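Saltstead Guest House – Room Safety Checklist, Upper Floor
Walls, ceilings, trims and fittings

Completed by: Tamsin Halvorsen
Checked with: Otis Kowalczyk, maintenance
Month of inspection: June
Start: 9:15 in the morning

How the marks work: OK means no action. WATCH means we look again at the next inspection. FIX means a job card must be written before the room is given to guests. Please do not leave any line without a mark. If you could not reach something, write "not reached" and your initials.

1. Entrance and door

Door closes by itself and latches – OK
Door opens fully without touching furniture – OK
Escape plan on the inside of the door – FIX
Key turns from inside without force – WATCH

Comment: The escape plan in the Thibodeaux room still shows the old back stairs. These stairs were closed in the winter and the plan must be replaced. Otis has the new print in the office. The key in the same room needs a small wiggle before it turns. I could do it, but a guest in the dark and in a hurry maybe cannot.

2. Floor

Floor boards even, no raised nails – OK
Rugs have grip underlay – FIX
No cables across the walking line – OK

Comment: The rug beside the bed in the Motari room slides when I push it with my foot. The underlay was taken out for cleaning and was not put back. I looked in the linen cupboard and found it on the top shelf, so this is a job of 5 minutes. I leave it as FIX until I see it under the rug.

3. Walls and ceiling

Paint sound, no flakes – OK
No new cracks – OK
No stains from water – WATCH
Wall fixings firm when pulled by hand – WATCH

Comment: For the walls and ceilings I ask everybody to use the same method. First stand in the doorway and look at the large surfaces with the lights off and the curtains open. Daylight from the side shows a bulge much better than the lamp does. After this, go close and follow the line where one surface meets the next one, slowly, all the way. Most of the trouble in this house started in such a line.

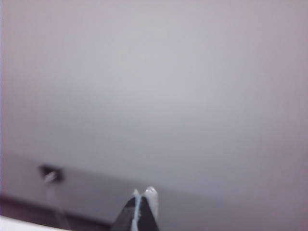
Small fittings are easy to forget, so they have their own line on the sheet. Put one hand flat on the wall next to the fitting and pull gently with the other hand. If it moves, write down which way it moves. Anything that hangs from a fitting, for example a cord or a thin cable, must be followed to its end. Do not cut it or tie it up before you know what it belongs to. Last year a thin wire was cut in the Drirnex room by a painter, and we had no doorbell on that floor for nearly 2 weeks.

The WATCH for water is for the Drirnex room only, on the side of the chimney. The mark was dry when I touched it, and the pencil line I made in March is still outside of it. Please do not paint over it yet. I want to see one more season of rain first.

4. Trims, ledges and frames

No splinters or sharp corners – FIX
Ledges clear of loose objects – OK
Trim firm along the full length – OK
Dust removed before inspection – WATCH

Comment: The splinter is under the window ledge in the Motari room, where you put your fingers when you lean out. It needs sanding and a little varnish. About the dust, I know that the cleaning team has a short time between guests, but I cannot see a hairline crack under dust. If the ledges are wiped the evening before, it is enough.

5. Windows and cords

Window limiter works – OK
Handle locks – OK
Blind cords tied above the reach of a child – FIX
Glass without chips – OK

Comment: The cord cleat in the Thibodeaux room is too low. The paper from the supplier says where it should be, and Otis will move it up. Until then the blind stays open and the curtain is used. I told the front desk this also.

6. Lights and alarm

Smoke alarm sounds when tested – OK
Bedside lamps, cable and plug – OK
Night light in the corridor – FIX

Comment: All alarms answered to the button. The night light near the stairs flickers and then stays off. A new bulb did not help, so the fault is in the holder or behind it. An electrician must look, please do not open it yourselves.

Jobs to close before the rooms are released

New escape plan, Thibodeaux – Otis
Rug underlay, Motari – Tamsin
Sand and varnish ledge, Motari – Otis
Move cord cleat, Thibodeaux – Otis
Corridor night light – electrician, Tamsin to call

Note from Otis: The varnish needs one night with the window open, so Motari should not be given the same day. I have 4 cleats left in the workshop, there is no need to order.

Signed sheets go in the green folder at the front desk. Copies of the job cards are behind them.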